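Filed under: Manipulation, Imitation Learning, How-To

Labeling wrist-camera data for cutlery sorting

07/05/2024 | 3 comments | 12 shares

This page covers the labeling step of the Undix sorting pipeline. It assumes the recordings are already synced and that the grasp policy trains on wrist views only.

1. Sample one still per grasp attempt, taken while the gripper is open and above the bin. Our training set has 753 of these; another 214 are held out for testing.

2. Assign each utensil a class (fork, spoon, other) and a visibility flag: clear, overlapped, or behind wall. Use the third flag for anything seen through a bin wall, even if the class is obvious.

3. Mark the grasp axis along the handle. For crossed handles, label the top utensil first and give the ones under it a lower priority.

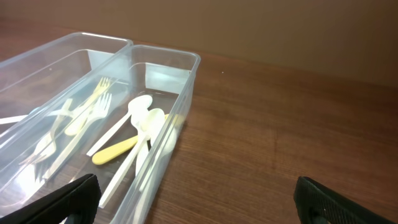
Wrist view before a grasp, gripper open. The forks on the left show partly through the doubled divider; the yellow spoon lies under a white one.

Clear bins are the hard case. Where two walls touch, the tines and handles behind them blur, and early labelers drew the axis along the distorted edge. Do not do this. If the true line of the handle cannot be recovered, leave the axis blank and keep the class label. Bright highlights on the rims should not be labeled at all.

4. Train with the blank-axis items masked out of the axis loss – they still count toward the class loss.

5. Evaluate on the held-out stills. With the flag in use, axis predictions fell within tolerance on 80 percent of items. The December baseline, trained without it, reached 78 percent. The gain is small and comes mostly from overlapped spoons.

Export the labels in Flolten format before running the Nuretti checker. It rejects any file with a missing visibility flag.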